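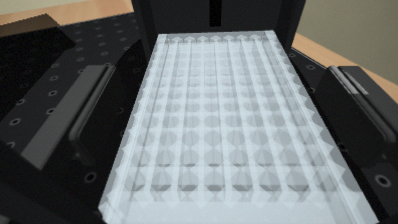
Kunitz opened its doors in Birnilbridge on Aug 18, 2022, for the first time since the firm moved its automation group out of Culness. I spent the morning with the engineer who runs the liquid handling bench. She had been on her feet since seven, setting out chairs, and was happy to sit down and talk.

I asked first what visitors wanted to know.

"Mostly how fast it goes," she said. "They stand there with a stopwatch on their phone. I try to get them to look at the plate nest, and they give me a polite smile."

The nest is the part that holds a microplate still while the arm comes and goes. Hers is black, bolted to a breadboard, with guide blocks on the left and right and a tall upright at the back. The block on the left has a sloping inner face, and she spent a good 10 minutes on that slope.

"If the plate comes down a little off to one side, the slope brings it over," she said. "You want the guide and the plate to sort it out between them. The software shouldn't have to be clever about it."

A deep-well plate of the standard kind has 96 wells, eight by twelve. The tapered bottoms matter to her because the last of the liquid gathers there and the tips can reach it.

"People see a plastic tray," she said. "I see 96 chances to miss."

Before anything is built, the bench is worked out in simulation. The team ran 400 placements that way for this layout, shifting the plate slightly each time, and changed the guides twice as a result. I asked whether she trusted the simulated version.

"For shapes and clearances, yes. For friction, less. Plates vary from batch to batch, and a lid that sticks is a lid that sticks. We still do 200 on the real bench before we let a customer near it."

The customer in this case is Bevan, a testing laboratory that has been moving plates by hand. Its staff came over in the afternoon, and one of them asked what happens when a plate is put in the wrong way round. The engineer told him the arm stops and waits for a person. He asked how long it waits. "Until you come back from lunch," she said.

By closing time 156 people had signed the book at the door. She thought that was good for August.

I asked what she would change for next year. She wants a second bench, so that one can be left open for people to handle the parts — and better signs from the car park. Two groups had ended up at the loading bay and had to be walked round.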